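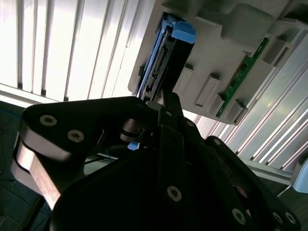

Skip to content
Home Journal Practice Notes Events Contact
Previous Next

The U-value is the wrong thing to argue about

July 7, 2021

Design meetings on low-energy housing tend to follow a pattern. The architect presents a wall build-up. Someone asks for the U-value. A figure is given to two decimal places, and the next half hour is spent on whether another layer of insulation would bring the second decimal down. Airtightness is dealt with in a line of the specification, usually copied from the last job. Moisture is left to the manufacturer's calculation. Summer temperatures are left to the occupants, who will open a window.

I think this order of attention is mistaken, and that the building regulations have encouraged it by making the U-value the easiest thing to check. It can be worked out at a desk from published conductivities. It needs no site visit and no finished building. A person who has never seen the wall can approve it.

The difficulty is that the desk figure describes a wall that is seldom built. It assumes that insulation boards meet without gaps, that no air moves behind them, and that the proportion of timber is the one entered in the software. On a timber frame the default fraction is often taken without question. Once the drawings come back from the frame supplier, with doubled studs at the openings, extra noggins for kitchen units and a deep rail at each floor, the real fraction is higher and the wall is worse than the number on the certificate. I have asked for recalculation at that stage on most of my projects and have rarely been thanked for it.

The same applies to masonry. Partial-fill cavity boards that stand a few millimetres off the inner leaf allow cold air to pass behind them. The loss from this is well documented and out of all proportion to the size of the gap. A thinner board tightly fixed will beat a thicker one which has been pushed into place over mortar snots, and it will cost less.

Mylene Pascual, with whom I worked on the housing at Sarmiento, takes the opposite view, and it is fair to set it out. Her position is that workmanship varies and always will, and that a generous thickness is the only allowance a designer can control. If the wall is specified well beyond the requirement, a poor installation still leaves something acceptable. She would sooner pay for material than for supervision, since material stays in the building.

There is sense in this where the defect is a simple loss of thickness. It doesn't hold for air movement, which bypasses the insulation however deep it is, and it doesn't hold for moisture at all. Adding insulation inside a solid wall makes the masonry colder. A small leak of indoor air that did little harm in a warm wall can wet the joist ends in a cold one. Extra thickness in that case makes the workmanship more critical. The margin she is buying is a margin against one sort of failure, paid for by a smaller margin against another.

At Sarmiento there were 22 dwellings in two terraces, with the same drawings and the same contractor. The first terrace was tested when the plaster was on, at which point the leaks could be found but not easily reached. They were at the floor zone, as they usually are, where the membrane had been lapped around the joists and the tape had been applied to dusty timber. For the second terrace we held a test in April with the membrane exposed, before any services had gone through it. The electrician attended. He could feel the draught at his own back boxes, and he asked for grommets. The later results were better and the programme was five days longer.

Those five days were the subject of more correspondence than any other item on the job. The extra insulation, which cost more, was not questioned once. I draw the obvious conclusion that clients and cost consultants are comfortable with things that can be measured in cubic metres, and uncomfortable with time spent looking.

Overheating deserves a paragraph of its own because it is now the more common complaint. A well-insulated flat with a large west window and one opening light will be uncomfortable in June. The wall has little to do with it. The glass, the lack of external shading and the unlagged heating pipes in the corridor have a great deal to do with it. External shutters would solve much of the problem and are normally removed at the first round of savings. An internal blind is then offered as an equivalent. It is not equivalent, as the heat is already in the room by the time it meets the fabric.

Orientation is free at the start of a scheme and cannot be bought afterwards. On the Zalturau competition site the brief fixed the position of the main elevation before any architect was appointed, on the grounds of how it would look from the road. Consuelo Valdovinos argued in her entry for turning the block through a right angle, which would have put most of the living rooms to the south and made simple overhangs effective. The jury praised the analysis and chose a scheme that followed the brief. The chosen building has an excellent wall specification.

None of this calls for new products. The ordinary materials are good enough. What I would change is the order in which questions are asked and the evidence that is accepted as an answer:

The timber fraction should be measured from the fabrication drawings and the calculation reissued.

An air test should be carried out while the air barrier is still visible, and it should be priced in the preliminaries so that it cannot be presented as a delay.

One person on site should be named as responsible for the barrier, with the authority to stop a following trade. The role exists in some countries as a matter of course. In ours it tends to be added to the duties of a site manager who already has 17 others.

Shading should be drawn at planning stage, as part of the elevation, where its removal would need consent.

I would also like to see the certificate itself carry a statement of what was inspected and when. A buyer is given a letter on a coloured scale and no means of knowing whether it rests on a test, a photograph or an assumption. A surveyor would not value a roof on that basis.

The objection will be that all this adds cost to small schemes that can least bear it. For a single house the early test is a morning's work and the recalculation takes an hour. Against that should be set the price of opening up a finished ceiling to find a leak, which I have had to ask two clients to pay for. Both of those houses had met their target U-values.

Previous Next

This website uses cookies to improve your experience. By continuing to browse you agree to our use of cookies. Accept Settings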